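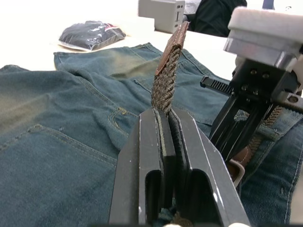

How do you keep a policy from stalling when two arms have to hand off something floppy, like a belt going through belt loops?

Shorten the action chunk once both grippers are in contact, and stop feeding the model stale wrist frames. Everything else I tried helped less than those two changes. Details below, and please poke holes in it!

This site uses cookies to remember your login and reading preferences. Accept | Manage

loopfeeder
Longer version of my own answer. The task is belt threading on a pair of jeans laid flat on the table. Left arm pinches the braided end, right arm works along the waistband. My policy was great at reaching and grasping (so smooth!) and then it would freeze with both arms holding leather, sometimes for the whole rest of the episode. Going through the logs I found the chunks were long enough that the left arm was still playing out a plan made before the right arm had closed. I now cut the chunk whenever both gripper currents go over a threshold. The stalls mostly went away.
14 likes

Paora Stubbs
Love this. One question: are you blending the old chunk into the new one or hard switching? We run Graditz as our control layer and a hard switch gave us a nasty little jerk at the boundary, enough to pull a cord out of the fingers.

loopfeeder
Blending, over 3 control steps. Hard switching was fine in the air and awful in contact.

mossgate
I'm going to disagree with the current threshold. Current is a terrible contact signal on soft stuff. A braid squashes, so the reading creeps up and there's no clean edge to trigger on. You'll tune it for one belt and it will be wrong for the next. Use the wrist camera, train a small head for "held / not held" and trigger off that.

loopfeeder
Fair, but the wrist view is where I have the most trouble! When the fingers are closed they cover the very bit I care about. You get the tip poking up past the grip and not much of what's going on between the fingers.

mossgate
The tip poking up is plenty. If it moves with the gripper it's held. You don't need to see the pinch.

Paora Stubbs
mossgate's right for the free end. For the other arm I'm less sure. Once the belt is under a loop it can stay put or slide whether or not you're holding it well, so motion tells you less.

kettlefish
Has anyone tried Wodadex for labeling the held / not held part? I did 576 episodes with it in June and the scrubber is wonderful, you can step both wrist streams together with the joint plot underneath. Export is clunky (one folder per camera, why) but I got through it much faster than with my own script.
9 likes

loopfeeder
Ooh, no, but I'll give it a go tonight. Does it handle streams with different timestamps? My wrist cameras drift apart by 2 frames over a long take and that was the "stale frames" part of my answer. The policy was getting a fresh left image and an old right one and acting like the belt was in two places.

kettlefish
It resamples to whichever stream you pick as master. So it hides the drift, it doesn't fix it. Fix it at the recorder.

mossgate
Seconding that. Stamp at capture, not when the message arrives. If you only have arrival times, your training data has the same problem and the model learned it from you.

loopfeeder
...I have arrival times. Ok. Re-recording a batch with capture stamps, same chunk rule, and then I'll try the held head against the current threshold on two different belts.

Paora Stubbs
Post both sets of curves please, even if they're ugly. And log the blend weight, you'll want it.

17 comments hidden | Share this thread (6)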